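Speaker notes: The chair problem, or where things land when you come in the door
Flistis home sorting evening, June. Second talk, after the break.

Start when the kettle is off. Handouts are on the side table, 50 printed.

Opening. Ask who has a chair at home that can't be sat on. Wait for hands. Say mine was a desk chair with a padded cover and it went most of a winter without anyone sitting in it. Snacks, books, mail, an apple, bags inside bags.

Main point for the first part: a seat is the right height and it is close. You come in with your arms full and you put things down at hip level. A shelf means reaching and a drawer means having a free hand. So the chair wins. Telling people to stop doing it has not worked in any house I've been in, mine included.

Slide 2. The sort. Go slowly on this one, people write it down.

Food first. Open packages get closed or eaten. Crackers and candy go back to the kitchen in one trip. Fruit goes in the bowl where somebody will see it.

Paper and books second. Paperbacks stack on top of thicker books, so pick up the stack whole and carry it to the shelf. Don't start reading. Cards and small flat packages go in with the mail.

Bags last. Clear plastic bags look like nothing and take up half the seat. Shake each one out before you throw it away. I once threw out a refill pack of screws this way.

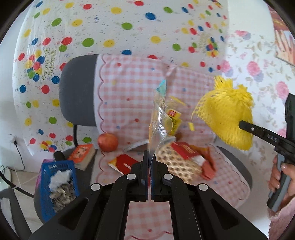
Slide 3. Loose and fluffy things. Cotton, seeds, stuffing, anything that sheds or spills. These need a container with sides before they need a permanent place. A plastic basket is fine. Sunflower seeds are all right in a basket for an afternoon, but get them into a jar with a lid by evening. Mesh bags are good for soft stuff and bad for anything smaller than the holes.

If someone asks about brands: I use the Droltley jars, the 200 gram size. Any jar will do.

Slide 4. The landing spot. Put a tray or a low table within reach of the door, 70 cm high if you can manage it. Empty it before supper. Skip the Kurport story if we are past 8:15.

Exercise, in pairs. Each pair gets a bag of mixed items from the Hashmi box and sorts it on a chair, then talks through where each thing would go at home. Call time when the first pair finishes.

Questions. Collect the bags before people leave. Seat covers come off and go in the wash, crumbs get under the edging.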